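Murnimus Two-Arm Course: Frequently Asked Questions
Last updated June 2025

Who can enroll?
Any student at Olevitz who has passed the introductory programming course. No robotics background is needed. Students from partner schools may attend as guests but do not receive credit.

How large are the groups?
Each group has 3 students and keeps the same bench for the whole term. Changes go through Waltraud Vogler before the second session.

What do we build?
You do not build the arms. The project is a control program that performs a short tabletop task with both arms, plus a written report. The task must include at least one step where the arms share a load or where one arm waits for the other.

Can we choose our own objects?
Yes. Toy bricks, whiteboards, small stands and similar items are all fine. Glass, liquids and anything with an exposed blade are not. Large flat objects are harder than they look: when both grippers hold the same item, a small error in one arm's position loads the wrist of the other. Start at the lowest speed setting.

What software is used?
Ginanel for motion and recording, Moon for logs. Both are installed on the bench computers. Remote access is read-only.

How many recorded runs are required?
None are required, but groups may store up to 3000 runs per term. The largest set submitted so far held 2784. Quantity is not graded. Incomplete runs should be kept and labeled as incomplete – the report section on errors depends on them.

How is the project graded?
The report counts for 38 points, the program for the rest. A late report loses its documentation points but is still read.

An arm stopped in the middle of a run. What now?
Press the stop button, note the joint readings, and leave the objects where they are until the log has been saved. Do not pull on a gripper by hand while the motors are powered.

The wrist cable keeps catching. Can we tape it down?
No. The cable needs slack to follow the wrist through its full range. Reroute the motion or ask for the loop to be adjusted.

Where can I see what a bench looks like?
Two views of one bench are given here. Layouts differ from group to group. 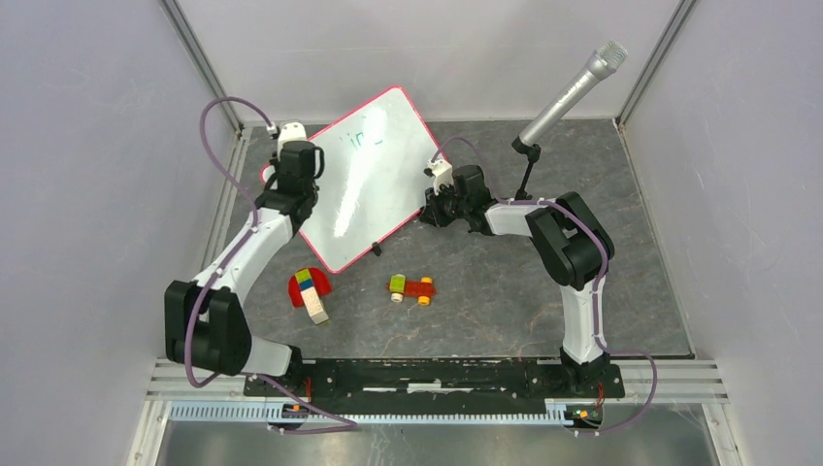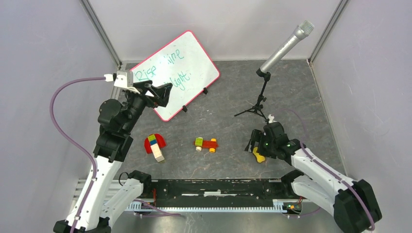 Two-arm bench with whiteboard, microphone and toy bricks. First picture: both grippers on the board.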